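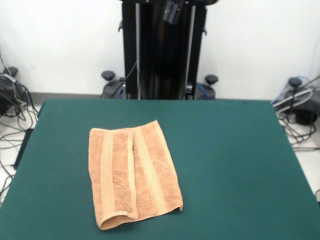 Towel talk – speaker notes, afternoon slot

Start with the claim. The Jostola guide says a properly folded towel "lasts longer and dries better". Pause. Ask who believes it. I don't, and I've folded towels for a living.

Fold in thirds lengthwise, says Jostola. Fold in half lengthwise, says the Nostach handbook. Both call theirs the hotel fold. Ask for a show of hands from anyone who works in a hotel.

Point about the woven bands. We're told to line them up, as if that proved the fold was square. It proves the bands are lined up. Corners can still curl, and on terry they usually do.

Terry is springy. Press a corner down and let go – do this live with the peach one, slowly. Don't rush on if it stays flat, just try another corner.

Costs. At Bárány we folded 200 towels a shift in the back laundry. The strict method slowed us to 175. Guests unfolded every one of them. I asked for evidence that anybody had noticed the difference and was handed a laminated card.

Shelf space is the one argument I'll grant. A long strip rolls up well and fits a narrow cupboard. A flat square stacks better on a deep shelf. So measure the shelf first, then pick a fold.

Skip if short of time: the Polus folding board. Fine for shirts. For a thick towel I'd want to see it beat a pair of hands, and I haven't yet.

Questions. Someone will ask about softener. Say it's a different talk. Someone will ask which way I fold at home – in half, then half again, and into the basket.

Collect the towels before the tea break.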